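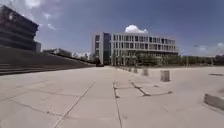 Photo: Bożena Rutkowska

Last updated Monday, 4:40 p.m.

Plaza repair plan leaves the steps for later

The Erkia business campus wants to spend the summer fixing its main plaza, and the people who walk across it every day have been told very little about what they will get for the trouble.

Plindamum, the company that manages the campus, said Monday that it has hired the paving contractor Głowacki to reseal joints and replace damaged slabs on the big concrete square. The job covers 219 slabs and is supposed to take seven weeks, starting in July. The wide flight of steps along one side is not included.

Plindamum's notice calls the project "a complete renewal of the public space." That is a generous name for joint filler and some new concrete. The plaza is large and pale, with scuffs, dark patches and a fair number of hairline cracks, and most of those will still be there when the crews leave. Cracks under a certain width will be "monitored," according to the notice. It does not give the width or say who will be doing the monitoring.

Halina Brzozowska, a spokeswoman for Plindamum, said the slabs were picked after a survey by the engineering firm Vanon. Asked for a copy of the survey, she said it was an internal document. Asked why the steps were left out, she said they would be "looked at in a later phase." No date has been set for that phase, and she would not say whether there is money for it.

Tenants were promised a similar overhaul four years ago. That one ended with a patched seam and a letter thanking everybody for their patience.

The notice says 1,575 people work in the buildings that share the plaza. They will be sent along a fenced path while the work goes on, and the path will move as each section is closed off. Plindamum says the route will be step-free at all times. A map was due last week but had not been posted by Monday afternoon.

Głowacki did not return two calls. The price of the contract has not been made public, and Brzozowska said tenants would see any effect on their service charges "in the usual way," meaning on next year's bill.

Get our local headlines by email every weekday morning. By signing up you agree to our privacy policy. You can unsubscribe at any time.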